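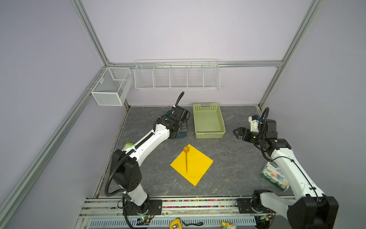 Search posts Search

Halfdan Bech
6 Jul 2024

OK, planner thread! I rewrote the two-arm part of Kevisum this week and I have feelings about it. Old version planned each arm alone and then begged them to get along. New one plans both together, up to 80 waypoints a go.

Napkins are the hard part — paper bends, and my collision model thinks the world is boxes. 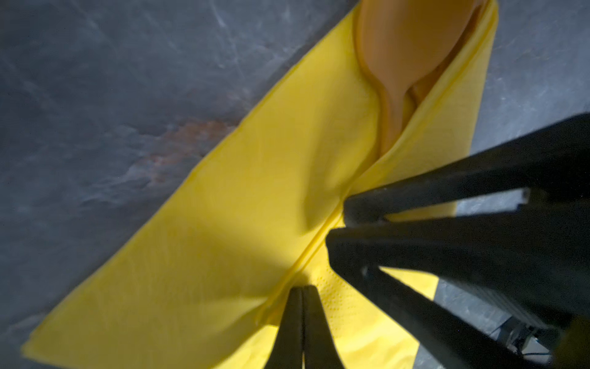

Page 3

So now the grippers share one clock. Small change, took me 4 evenings.

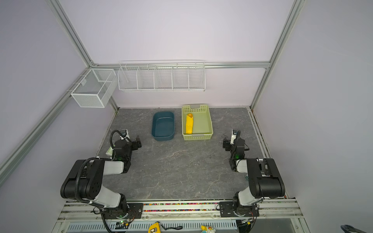
What's still bad

Replanning. If one arm lags, the other should wait, and my wait logic is a mess of timers
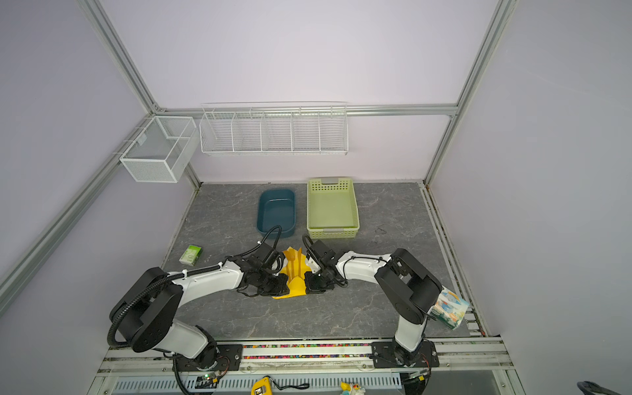 that I keep meaning to rip out. Trukska does it with a state machine and I'm stealing that next.

Last updated 3 hours ago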